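On Keeping a Household Account Book

It has been the practice of this household to maintain a written account book for a number of years. Readers have asked on several occasions how the book is arranged, and the following is offered for their reference.

The current volume is a ruled ledger of 200 pages, purchased from the stationer Chaudhry shortly before its move to the other side of Povunberg. Each month is given two facing pages. Fixed costs are entered on the left, including rent, heating and insurance. Everything else is entered on the right in the order in which it was spent.

Entries are made in the evening, as a rule before 9 p.m., from receipts kept in an envelope inside the back cover. Where a receipt has been lost, the amount is entered in pencil and remains in pencil. My former colleague Teodor Wallin considers this excessive and keeps his own accounts in a spreadsheet. We have agreed to leave the matter there.
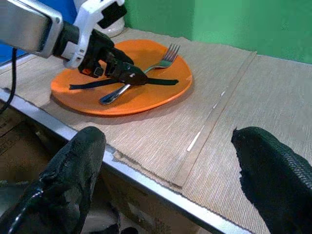

Reading time: 2 minutes

The category that has required the most revision is food. It was first recorded as a single line, and the total for October came to 382, a figure that could not be explained at the time. The line was accordingly divided into groceries, lunches away from home and meals with guests. Lunches were found to be the larger part of the increase – a result I was slow to accept.

Household goods are treated separately. Items expected to last more than 5 years are listed at the back of the book with the date and price, and are not counted against the month. Table linen has been moved in and out of this list twice and is at present out of it.

Sobia Hashmi, whose own books go back further than mine, has recommended closing each month with a short written note. I adopted the suggestion last winter. The notes are seldom longer than two lines and mostly concern the weather, visitors or the price of coffee, but they have proved useful when reading back through older pages.

The next volume will be of the same size and ruling, if Chaudhry still stocks it. A post on the treatment of gifts and shared expenses is in preparation.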